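Spent the morning going through cookie banners for a client in Stultcombe. Short thread on what I found. 1/6

The site had a banner with an Accept button and a Settings link. No Reject button on the first screen. Getting to "no" took two extra clicks, and the toggles were already switched on. 2/6

I opened the list of partners behind the banner. It had 162 names on it. The client thought they were sharing data with two: their email provider and Humis, who do their visitor stats. 3/6

Most of the rest came in through an old ad tag from a campaign that ended in July. The campaign stopped but the tag stayed on every page, including the contact form. 4/6

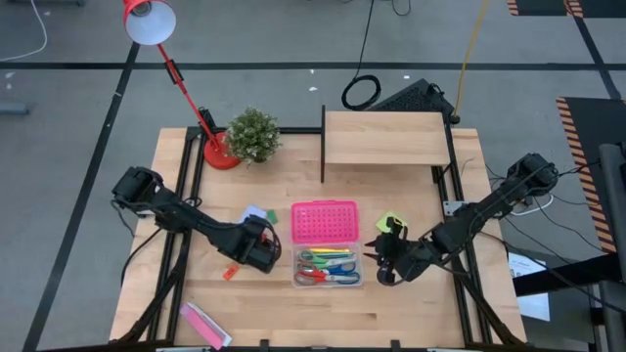 We took the tag out and checked again from a clean browser. The Drarnwood shop runs on a separate template, so it needed the same fix. If you have more than one site, check each one with its own browser profile. 5/6

Next job is the privacy notice, which still lists Siddiqui as the mailing company. They changed providers and left the old name in. Worth reading your own notice once in a while and comparing it with what the site loads. 6/6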